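# Filby stepping

**Filby stepping** is a way of teaching a simulated robot to slide clamps along rods without jamming them. I'm the main author of this entry, and I also worked on the method for two years, so read it as an article by somebody who is fond of the subject (other editors, please jump in!). The name comes from the Filby simulator, where we first got it running. Some people call it "stagger training," which I think is the better name, but the other one stuck.

## Background

A clamp on a rod sounds like the easiest thing in the world to move. It goes up or it goes down. The trouble starts when the fit is snug and the push comes in a little off center, so the clamp tips, bites into the rod and stops. Engineers call this binding, and anybody who has fought with a sticky dresser drawer knows the feeling.

Robots are bad at this for a boring reason. A learned controller (the program that picks the robot's next move) usually gets points for making progress. When a clamp binds, progress stops, so the controller pushes harder, and pushing harder makes the binding worse. Our early controllers at Quintero did this all day long. We had one that would lean on a stuck clamp until the simulator gave up and threw the clamp clean through the rod, and it got full marks for that until we fixed the scoring!

Alcides Montoya had the idea that got us out of it. He figured the controller should practice the stuck part far more than the moving part, and that it should practice on several rods at once, with each clamp set up a bit differently. I was against it, for the record. I thought we'd end up with a robot that was great at wiggling and never got anywhere.

## How it works

Training is broken into short tries called steps, which is where the second half of the name comes from. In each step the controller is dropped into a situation partway through a slide. Sometimes the clamp is free, sometimes it's tilted just enough to grab. The controller gets 400 moves to bring it to a target height, and then everything resets.

The scoring has two parts. One is the plain distance left to the target. The other is a penalty on side force, meaning how hard the clamp is pressing against the rod in a direction it can't go. That second part does most of the work. With it in place, the controller learns to back off a little when the side force climbs, straighten up, and try again, much like you'd do with the drawer.

After every batch of steps, the starting tilts get reshuffled. Tilts the controller handles well come up less often, and tilts it fails on come up more. We hold the worst ones back at first (Alcides calls these "the basement") and let them in bit by bit, because early versions that saw them too soon just learned to sit still and take no penalty. I can't say I blame them.

Friction is changed between steps as well. We never tell the controller what the friction is, so it has to feel it out from how the clamp responds in the first few moves. There was a long argument about whether to hand it that number directly. We tried it both ways, and the version that had the number did better in Filby and worse everywhere else.

## Test setup

The standard test scene is called Pritden, after the rig design it was drawn from. It's very plain on purpose. The clamps are built out of simple blocky pieces, which keeps the contact math quick, and nobody spent much time on the looks.

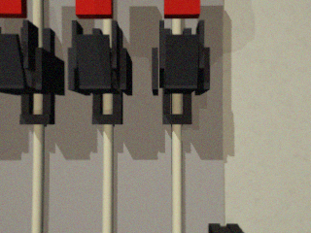 *Three rods with their dark clamps and the red blocks at the top, rendered in simulation.*

Every controller gets the same set of 517 starting positions in Pritden, and none of them are used in training. A try counts as solved if the clamp ends up at its target height and the side force stayed under the limit the whole way. I like the second condition a lot. Without it you can get a very nice score with a controller that would wreck real hardware.

## Results and limits

Controllers trained this way bind less often than ones trained on full slides from a clean start, and when they do bind they usually get loose again. Our best one came out of a group of 10 training runs that differed only in their random seed. The spread between those runs was wider than I'd like, and the two worst were hardly better than the old approach. We still don't have a good explanation for that. My own hunch is that the reshuffling locks onto one kind of tilt early and neglects the others, but I haven't tested it properly.

Bent rods are a known weak spot. The method assumes a straight rod all through the side force math, and even a gentle curve makes the penalty fire when nothing is wrong, so the controller gets timid and creeps along.

The biggest gap is real hardware. Everything reported here was done in simulation. Moving the controller over to Brarnov, a second simulator with a different contact model, cost us some of the gain but kept the backing-off behavior, and that was a happy afternoon in the office. A physical version of the Pritden rig is partly designed, and the open question there is how to measure side force without adding a bulky sensor to every clamp.

## See also

- Binding (mechanics)
- Contact models in simulation
- Brarnov simulator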